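3.2 手持ちグリッパによる家庭内データの収集

本研究で最も手応えを感じたのは、ロボット本体を持ち込まずに集めた実演だけで、布製品の把持方策がここまで育つという点である。本節では、その土台となった収集手順と、得られたデータの性質を述べる。

収集には、Tarnorachと名付けた手持ち式の二指グリッパを用いた。操作者はこれを片手で握り、指を開閉しながら日常の物を掴み、運び、置く。カメラはグリッパ側に固定されており、指先と対象物が常に同じ視野に入る。ロボットアームに装着する側のグリッパも同じ指機構を共有するので、人の手で記録した映像とロボットが実行時に見る映像との差は、主に腕の動きの速さと姿勢の範囲に限られる。この設計はMsimangとBrandesが初期試作の段階から強く推したもので、後述する転移実験の結果を見ると、その判断は実に的確だった。

記録は協力家庭の居間と台所で行った。事前に部屋を片付けてもらうことはせず、家具の配置にも手を加えていない。実験室で撮った従来のデータでは、背景が単色の壁と無地の机に偏り、方策が背景の色そのものを手がかりにしてしまう失敗が繰り返し見られた。家庭で記録した映像には、柄物のテーブルクロス、袋類、窓からの強い光、隣室へ続く戸口などが自然に入り込む。学習の立場から見ると、これは大変ありがたい雑多さである。

なかでも興味深いのが、透明なシートで覆われた卓面である。図4に示す卓では、星柄のキルト地の上に透明シートが重なり、窓の光がその表面に強く映り込んでいる。さらに卓の中央には円形のIHクッキングヒーターが組み込まれており、布地の柄、反射、黒いガラス面が一つの視野に同居する。奥行き推定にとっては厳しい条件で、既存の推定器Nundelをそのまま適用すると、反射部分の奥行きが卓面より下に沈み込む傾向があった。

そこで、奥行き画像を直接入力する構成をやめ、二つの指先パッドの見かけの間隔と対象物の輪郭から接近量を推定する補助課題を導入した。指先パッドは青色で表面に凹凸があり、家庭内の多くの背景から安定して分離できる。パッドの検出に特別な学習は要らず、色による粗い抽出と、前時刻の位置に基づく追跡だけで十分に動いた。単純な仕掛けがこれほどよく効いたことは、われわれにとって嬉しい驚きであった。

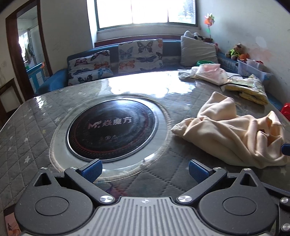
図4 家庭の居間における手持ちグリッパの視野。手前に向かい合う青い指先パッド、その先に透明シートで覆われた卓面、卓の右側にまとまった桃色系の布が見える。

3.3 データの整形と学習

収集した実演は合計724本である。各実演について、指の開閉が始まる時刻と終わる時刻を自動で検出し、その前後を含む区間を切り出した。開閉の検出には指先パッドの間隔の時間変化を用い、グリッパ内部のエンコーダ値は照合にのみ使った。両者が食い違った実演は人手で見直し、原因が特定できなかった179本を学習から除いた。割合としては小さくないが、除外後のデータで学習した方策のほうが把持直前の迷いが明らかに減ったため、この基準を最後まで維持した。

方策は、直近の画像列とグリッパの相対姿勢を入力とし、次の短い区間の手先軌道と指の開度を出力する。絶対座標を使わないことが重要で、家庭ごとに卓の高さや立ち位置が違っても、同じ動作を同じ表現で扱える。軌道の表現はKramer形式に従い、操作者の手の細かな震えを抑えるため、学習前に軽い平滑化をかけた。平滑化を強くしすぎると、布をつまむ直前に指先をわずかに差し込む動きまで失われる。この動きは熟練した操作者ほどはっきり現れ、布の把持の成否を左右していたので、平滑化の幅はJurićが実演を一本ずつ再生しながら慎重に決めた。

画像には明るさと色調の変換を施したが、反射を人工的に付け加えることは見送った。予備実験で合成反射を試したところ、実際の透明シートに現れる映り込みとは動き方が異なり、むしろ性能を下げたからである。視点が動けば映り込みも卓上を滑るように動く。この運動の手がかりが実データには含まれており、方策はそれを柄や物体の輪郭と区別することを学んでいるように見える。

3.4 転移実験の概要

学習した方策は、追加の実演なしにロボットアームへ移した。評価環境としてFanleyと呼ぶ模擬居間を用意し、収集には使っていない卓と布を配置した。課題は丸まった布を卓上から持ち上げ、隣の籠に移すことである。布の初期形状は9種類とし、試行のたびに卓上の位置を変えた。

結果は期待を上回った。奥行き画像を入力とする比較方策は、光沢のある卓面で接近を途中で止めることが多かったのに対し、提案方策は同じ卓面でも迷わず指先を布の縁へ運んだ。とりわけ、最初の把持に失敗した後、指を開き直して少し横から入り直す動作が自発的に現れたことは特筆したい。元の実演には操作者が掴み損ねてやり直す場面も含まれており、これを切り捨てずに残したことが効いたと考えている。

一方、薄い布が卓面に平らに広がった場合には、依然として失敗が目立つ。指先が布の縁を捉えても、持ち上げる途中で滑り落ちる例が多い。パッドの凹凸の形状を変えた試作はMeinecke、Brinkmannの両名が進めており、初期の感触は良好である。形状ごとの把持力の比較は第5節で扱う。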